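September
By Solange Marty

Bin Picking and the Stop That Came Too Late: Final Report for the Dutaditz Cell

When Napaporn Wannasri and I put our names down for this project we thought we would be writing mostly about grasp planning, and I want to say at the start that we did do a fair bit of grasp planning and enjoyed it very much. But what we learned the most from was a fault that turned up a little past the halfway mark, and our supervisor kindly agreed that the report should follow the fault wherever it went. So it has!

The task was simple enough on paper. The arm reaches into a metal bin, picks up a painted block, lifts it clear and puts it down again somewhere else in the bin, over and over, so that the picking software (we used the Zindmont planner, with our own scoring added on top) has plenty of attempts to learn from. We had planned for 1130 attempts. We got to 1019 before we stopped for good, and I'll explain why we were happy to leave the rest.

What happened

At attempt 159 the gripper went down toward a block lying close to the wall of the bin, and one finger caught the wall on the way. The force limit should have stopped the arm at once. It kept pushing for long enough to shift the whole bin along the table, and then it stopped, and the two of us stood there looking at each other. Napaporn had her hand on the emergency stop by then, and I am a bit ashamed to say I did not. Nobody was hurt, the finger was bent, and a spare went on the same afternoon.

Our first idea was that the force limit had been set too high, so we halved it. This gave us a great many false stops, mostly when two blocks were jammed against each other and the gripper leaned on both, and it didn't cure the late stop either. We spent nearly a week on this and I would not call it wasted, though it felt that way at the time.

What we found

The real trouble was in how the readings were filtered. The Delić filter block, which we had copied over from an earlier student's work without reading it closely enough, averages the force signal over a window, and the window had been chosen for a much slower arm. At our approach speed the average lagged well behind the real contact. The limit was being checked faithfully every cycle — it was just being checked against old news.

We shortened the window to 5 samples and slowed the last part of the descent. We also added a second check on the raw signal, with a higher threshold, that stops the arm without waiting for any averaging at all. Napaporn wrote that part and tested it against a foam block before we let it anywhere near the metal again.

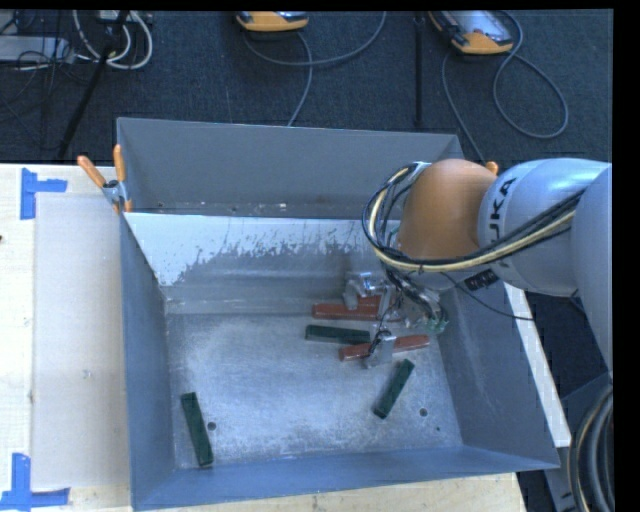
Why not simply keep the gripper away from the walls? Blocks end up near the walls after enough picks, so a planner that refuses them slowly runs out of blocks it is willing to pick, and someone has to reach in and move them back to the middle. We preferred to allow those picks at a slower speed, with the raw check switched on.

After the change we had no more late stops. We had several early ones, all near the corners, and we left them alone. By attempt 1019 the results had been steady for so long that our supervisor suggested we spend the remaining lab time writing up the filter problem for the Edberg group, who were using the same block of code.

If you are picking up this project next year, please read the filter settings before you run anything, and keep one person at the stop button whenever the approach speed has been changed. The spare fingers are in the top drawer, and the bent one is in there too, with a tag on it.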